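Slide 9. Planner handoff, two arms

Recap from Chanida's section: Tasero outputs a task graph, Cirberg turns each node into joint trajectories. My part is the layer between them.

Problem: sweeping couples the arms. Dustpan arm holds pose, tool arm moves. Old scheduler locked both arms for the whole node. Planning time per node, median: 1,070 ms.

Change: hold is now a constraint on the pan frame, checked at 7 waypoints per stroke. Only the tool arm gets replanned. Median is down to 441 ms. Same machine, same seeds.

Slide 10. Debris selection

Perception returns a list of blobs on the paper. Mask out both bins first, otherwise items inside the left one come back as targets. Pause on this, it cost us most of June.

Stroke direction = blob centroid to pan lip. No learned component yet.

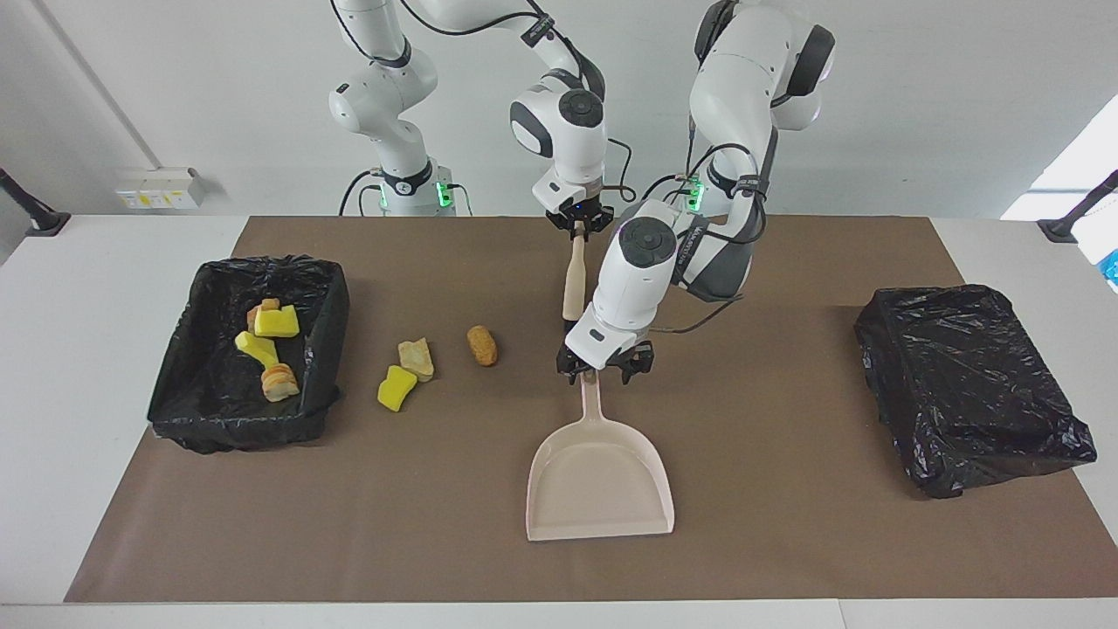 Stroke length is capped by the tool arm's wrist limit. If the cap is hit, split into two strokes and re-query perception between them.

Log replay covers 1,046 episodes. Gemechu has the failure breakdown, skip to his slide if short on time.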